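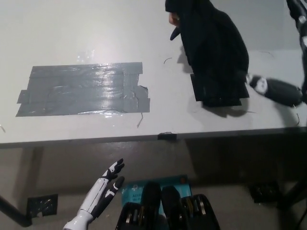

Section 3. Patching and Sealing Fabric Gear

This section covers permanent repairs to tents, packs, rain covers, and soft cases. It assumes you have read the part on cleaning and that the item is clean. If you skipped that part, go back. A patch put over body oil or old fabric softener will lift, and the adhesive will get blamed for it.

The instructions were written for Plavudent seam adhesive and Citosden patch fabric, which is what our loan library stocks. Other brands can be used. Where our steps differ from what is printed on the tube, we tried it the printed way first and did not like what we got.

3.1 What the packaging claims

The Plavudent tube says "permanent," "waterproof," and "ready in minutes." Treat these separately.

Permanent: We have patches that have lasted several seasons and patches that let go on the second trip. Almost all of the failures were on coated nylon that was already flaking. No glue can hold to a coating that isn't holding to the cloth.

Waterproof: Fair enough for the adhesive itself. It says nothing about the needle holes, the zipper, or the worn spot two inches over.

Ready in minutes: No. The surface skins over in minutes. Under the skin it is still soft, and if you fold the item at that stage you will glue it to itself. Allow overnight and then some.

3.2 Before you start

You will need:

Seam adhesive, one tube, unopened if you can manage it
Patch fabric
Rubbing alcohol
Clean cotton rags that have never been through a dryer with softener sheets
Sharp scissors
A small stiff brush
Masking tape
Baking parchment
A flat weight, such as a heavy book
Disposable gloves

CAUTION: The adhesive gives off solvent fumes. Work with a window open on each side of the room if you have that, or outdoors in the shade. The tube says "low odor." Low odor does not mean low fumes.

CAUTION: Keep the tube and the alcohol away from stoves, heaters, and pilot lights.

Note: An opened tube does not keep, whatever the cap looks like. The advice to store it in the freezer gets passed around a lot. We have had frozen tubes come out fine and frozen tubes come out as a solid plug, and we can't tell you what made the difference. Buy the small size.

3.3 Taking off old tape

Many items come to us with a field repair on them already. Duct tape is good for getting home. It is a poor thing to leave on over a winter. The backing dries, the adhesive moves into the weave, and the residue has to come off before any real patch will hold.

1. Lift one corner with a fingernail. Do not use a knife.

2. Pull the tape back on itself, low and slow, keeping your other hand flat on the fabric just behind the peel line.

3. If the coating starts to come away with the tape, stop. Warm the tape with a hair dryer on low and try again. If it still comes away, that area of coating is finished, and you should read 3.8 before spending more time.

4. Wet a rag with rubbing alcohol and rub the residue in one direction. Change to a clean part of the rag often. Rubbing in circles with a loaded rag just spreads the stuff out.

5. Pick off loose threads and any bits of scrim the tape left behind.

6. Let the area dry fully, then touch it. If it feels tacky, repeat from step 4.

Note: Citrus removers work faster on old residue. They also leave an oil of their own, which then has to be cleaned off with alcohol. We stopped counting this as a shortcut.

CAUTION: Test alcohol on an inside hem first. Dark dyes can bleed, and some printed logos will wipe right off.

3.4 Deciding on patch size and shape

The patch should reach past the damage on all sides by the width of your thumb. Bigger is safer, up to the point where the patch crosses a seam. Don't cross a seam unless there is no other way.

Round the corners. A square corner gives every passing strap a place to catch. The Citosden sheet comes with square patches already cut, which tells you something about how much thought went into it. Trim them.

On a straight tear, cut an oval. On a burn or a puncture, cut a circle. On a tear shaped like an L, one large patch is better than two small ones meeting at the bend.

Put the patch on the inside where you can reach it. Outside patches are easier to apply and they wear off sooner.

3.5 Applying the patch

1. Lay the damaged area on a hard, flat surface covered with baking parchment. Leave enough room for the rest of the item to be supported at the same height. A tent hanging off the side of a table will drag the repair open while you are busy with the brush.

2. Bring the torn edges together so that they meet without overlapping. Tape them closed on the side you are not patching, using masking tape.

3. Wipe the patch area once more with alcohol. Wipe the back of the patch too.

4. Put on gloves.

5. Squeeze a thin line of adhesive along the tear and spread it with the brush until it covers an area slightly larger than the patch. It should look like a coat of varnish. If it looks like frosting, scrape some off.

6. Wait until the surface loses its wet shine. The tube gives a time for this. Ignore it and look at the surface, because a cold garage and a warm kitchen will give you very different results.

7. Set one edge of the patch down and roll the rest into place with your thumb, pushing air out ahead of you.

8. Press hard from the center outward. Small bubbles near the edge can be worked out. If there is a big one in the middle, lift the patch and lay it again right away.

9. Cover with parchment, put the weight on top, and leave it alone.

10. The next day, remove the weight and the parchment. Run a thin bead of adhesive around the edge of the patch and smooth it with a gloved finger.

11. Leave it flat for another night before you remove the masking tape.

Note: Step 10 is not in the printed instructions. It is the one step we would not give up.

3.6 Sewn repairs

Any tear that carries load should be sewn before it is patched. That means pack straps, haul loops, tent stake points, and the corners of soft cases. The patch only keeps the weather out and the fibers in place.

Use polyester thread. Cotton rots. Nylon stretches when it is wet, though people who like it will tell you it doesn't matter. Keep stitches even and not too close together, or you will perforate the fabric and make a neater tear than the one you started with.

Seal the stitching from the inside with a thin coat of adhesive worked in with the brush. Two thin coats are better than a heavy one.

3.7 Testing

The usual advice is to pour a cup of water on the repair and look underneath. This proves very little. Almost any patch will shed a cup of water for a moment.

1. Shape the repaired area into a shallow bowl over a bucket, patch at the bottom.

2. Pour in enough water to cover the patch completely.

3. Leave it for 30 minutes.

4. Feel the underside with a dry hand. A dry paper towel held against it will show up damp you can't feel.

5. If it is dry, empty the bowl, dry the item, and flex the patch by hand. Then do the test again.

If it fails the second time but passed the first, the edge is lifting. Go back to step 10 of 3.5.

Note: The Rikance spray is sold as a way to rescue a leaking patch. In our hands it made the surface bead nicely and the leak carried on as before. It may be worth having for refreshing the outer face of a rain cover. Don't buy it for this.

3.8 When not to repair

Put the item aside if any of the following is true.

The coating comes off on your fingers across a wide area.
The fabric tears further when you pull gently next to the tear.
The item smells strongly sour after cleaning, which usually means that the coating is breaking down.
It is a harness, a climbing sling, or anything else a person's weight hangs from. We do not repair these and neither should you.

There are guides that say you can strip a flaking coating and brush on a new one. You can. It takes a weekend, it uses more product than you expect, and what you end up with is heavier and stiffer than it was. For a tent floor you are fond of, maybe. For a cheap rain cover, no.

3.9 Care after repair

Store the item loosely packed. Change where the folds fall from time to time. Keep patched areas away from the fold lines for the first month.

Hand wash only, cool water, plain soap. The Citosden sheet says machine washing is fine on gentle. We washed one patched cover that way and the edge bead let go on one side. One cover isn't much of a test, but we have not been eager to offer up another.

Check old patches in March, before the first trip, while there is still time to redo them. Run a fingertip around the whole edge. If your nail can get under it, so can water.

3.10 Records

If the item belongs to the loan library, write the repair on its card: what was damaged, which adhesive, inside or outside patch, sewn or not. Include failures. The cards are where most of the complaints in this section come from, and they have been more use to us than the packaging.

Questions or corrections to this section go to Riaan Motaung at the library desk. If you think a step is wrong, bring the patch.

Section last revised April 25, 2022.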